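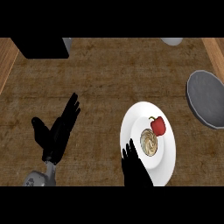

仿真画面:餐桌场景,两只黑色灵巧手,碗边搁着一只红椒。

分类:机器人 / 套件上手 / 仿真入门
6月 文:Lalit Grewal

Zidus 的双臂仿真套件 Bromeo 到我手里时,附带一份写得极有信心的快速指南,第一句是“开箱即用”。我用了一个下午加一个晚上,把这四个字的含义弄清楚了。下面是我自己的步骤,照着做大概能省下那个晚上。

一、安装

先装 Bromeo 本体,再装场景包 Parsa,顺序别反。反过来也能装上,也不报错,只是启动以后场景列表一片空白,安静得像刚搬完家。安装路径里不要有中文和空格。这条官方文档也写了,写在第30页的脚注里。

装完重启一次程序,打开“场景”菜单,能看到“餐桌”就算过关。

二、载入餐桌场景

选“餐桌”,视角选“头部”。这是从上往下看桌面的视角,画面上下各有一条黑边,属于默认显示比例,不用去设置里找开关,我替各位找过了。

载入后先核对东西在不在:大白盘上叠着小白盘,小白盘上是一碗奶白色、带螺旋纹的食物,红椒挨着碗,压在小盘边上。右侧还有一个深灰色圆托盘。碗里究竟是面条还是什么浓稠的东西,我看了很久,没有结论,好在任务不要求吃。

三、校准双手

进入“手部”面板,先点“归零”,再点“张开”。左手应当五指分开朝上,拇指向外撇,跟其余手指形成一个很宽的V字。拇指要是贴着食指,说明左右手的配置文件对调了,回到面板顶部点“交换”,重新归零。

右手归零以后离盘子很近,从头部视角看,手指会和大盘的左下部分重叠。第一次见到容易手忙脚乱去点急停。先切到侧面视角看一眼高度,再决定要不要慌。

四、写一个抓取任务

我拿红椒练手,目标是把它放进右边的灰托盘。在任务编辑器里依次加四个动作:

1. 右手抬高,离开盘面。
2. 移到红椒正上方,手腕稍微转一点,让开碗沿。
3. 下降,合拢手指。
4. 抬起,平移到托盘上方,松开。

第二步最费功夫。红椒紧挨着碗,默认路径喜欢走直线,而直线上恰好有那只碗。编辑器里有个“绕行”选项,默认关闭,请打开。另外把移动速度调到10,出厂值对展会观众很友好,对餐具不太友好。

合拢力度建议从19开始往上加。力度太小,红椒从指缝里滑走;太大,物理引擎会把它弹射出去,我有一只至今没在场景里找到。好消息是点“重置”就有新的,这一点比真菜市场强。

左手在这个任务里没活干,锁定即可。不锁也行,它偶尔会自己调整一下姿势,看着像在等人给它安排工作。

五、批量跑

单次成功以后,打开“随机化”,只勾“物体位置”,其他先别动。我一上来把光照、纹理、位置全勾了,失败以后完全不知道该怪谁。

我一共跑了800次,挂着过夜。记得提前关掉“每次保存视频”,否则早上起来要处理的就是硬盘了。失败记录在日志文件夹,按原因分好了类,这是整套软件里我最喜欢的部分。其中一类叫“其他”,内容相当丰富。

六、值不值得买

跟我之前用的 Esgate 比,Bromeo 的手部模型细得多,手指能单独调,餐桌场景也像有人用过的桌子,木纹斑驳,不是那种样板间。Esgate 胜在文档,重要的事情放在正文里。

如果只做单臂夹爪,用不着这套,Esgate 够用。要练双手、多指,又暂时不想拿真碗冒险,可以先申请试用版。试用版不含批量功能,但足够走完前四步。授权文件记得备份,换电脑时 Zidus 的客服会问你要,语气就好像早就提醒过你一样。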